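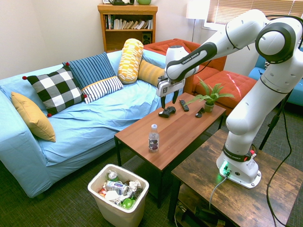
10/14/25 - living room, slipcover and cushions

Started with the sofa because it was bothering me. The light blue cover still will not sit right. I re-tucked the seat this morning, pushed the extra fabric down the back with the long wooden spoon (thanks Elvira, it does work better than a ruler), and by lunch it had crept up again and the arms looked like an unmade bed. The pattern for the arms is just too generous. When I drafted it in May I added 70 mm of ease on each side so it could come off easily for washing, and that is plainly too much on arms this wide. I'd like to take some of that out before we cut the Badside version, but I want to try it in muslin first and not hack into this one.

Things to try on the cover, in no special order:
- foam rods in the crease between seat and back, cut a bit short so the ends don't show
- twill tape ties underneath, front corner to front corner
- take in the arm fronts only and leave the back alone
- a heavier cloth altogether (the Drivau twill is 305 gsm, this one is 200, and I think a good part of the wrinkling is simply that)

My money is on the last one, but it's the expensive one, so foam rods first.

Now the cushions, which were the fun part! Six of them on there at the moment and I keep changing my mind. I wanted a mustard one at each end to sort of hold the whole row together, and I'm happy with that bit. The square one against the left arm is good and plump. The one at the other end has sunk into the corner and I may swap its pad. In between it's a bit of a party: the buffalo check with the red pom-poms, the blue stripe, the little white one with the navy stripes and the yellow edge, and then the yellow and white bolster standing up on its end against the back. Elvira Guzmán came by and said the bolster should lie down like a normal bolster. I tried it flat along the seat and it ate all the sitting room, so up it went again. We agree to disagree.

The pom-poms are the only red in the row and I was ready to cut them off, but with the orange-red armchair and ottoman over there they make more sense than I expected. Keeping them. I do want to go back over the corners with doubled thread, the Huanca ones shed their pom-poms after two washes and I'm not sewing those on a third time.

Check for next time: is the yellow edge on the small cushion the same yellow as the mustard? I don't think so, I think it's brighter, but my eyes are useless for yellow by late afternoon. Hold a swatch next to it in the morning with the blinds open. If it's way off I'll use the Lunport piping, ref 3216, and just redo the edge. It's a small cushion, one evening's work.

Armchair and ottoman - no cover for these, decided. The tufting on the seat is the nicest thing about the chair and it would be a shame to hide it. The ottoman picks up a lot of shine though, so anything we shoot for the catalog page should wait for a softer hour or have the blinds turned down some more. Light blue chair stays on the right for now, it talks to the sofa nicely and I have nowhere else to put it.

Bookshelf: leave alone. I had a go at sorting the books by height and it looked like a dentist's waiting room, so they went back as they were, leaners and all. The honey wood is lovely against the cream wall. Teapot and green bowl can stay on top. The black speaker on the lower shelf is fine where it is, I use it.

Coffee table I have not styled at all, it's just got life on it (water bottle, game controller, TV remote, sunglasses). The only thing there on purpose is the fern in the back right corner. I like the bright green next to that reddish-brown top so much that I'm now wondering about one green cushion instead of the blue stripe - no, stop. Finish the cover first.

To do before I forget:
foam for the rods, ask for offcuts
muslin for the arm test
price for enough Drivau twill in light blue, and ask if it comes pre-shrunk
new pad for right-hand mustard
Elvira has my good chalk, get it back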